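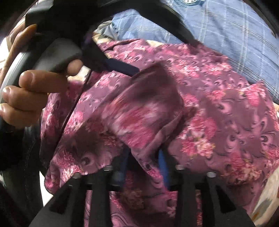

Siebe Visser wrote to ask whether a printed cotton can be folded straight from the heap, or whether it has to be ironed first. Ironing is not required. Most creases in a bunched cloth are shallow and will release under hand pressure if the cloth is opened fully before the first fold.

Folding patterned fabric for shelf storage

What is needed: a flat surface longer than the cloth is wide, and a folding board. The Martens board measures 400 by 500 mm. Stiff card cut to the same size will do.

1. Find one corner and follow the hem to the next. Do not pull from the middle of the heap.

2. Hold both corners, lift, and let the cloth hang for a few seconds. Lay it down with the print underneath.

3. Smooth from the centre outwards with the flat of the hand. Work along the grain – diagonal strokes stretch a light weave.

4. Bring the hems together. On a floral or paisley print, line up by the hem only. The motifs are seldom printed square to the edge.

5. Place the board at one end and turn the cloth over it until the far end is reached. Slide the board out.

6. Fold once across the middle and store with the fold facing out.

Keep fabrics of different weights in separate piles. Where several patterned pieces are out together, finish one before opening the next.

Jozef Cuypers reports that a 420 mm deep shelf takes the folded pieces with the door closed. A 383 mm shelf needs them turned sideways.

Last revised October 9, 2019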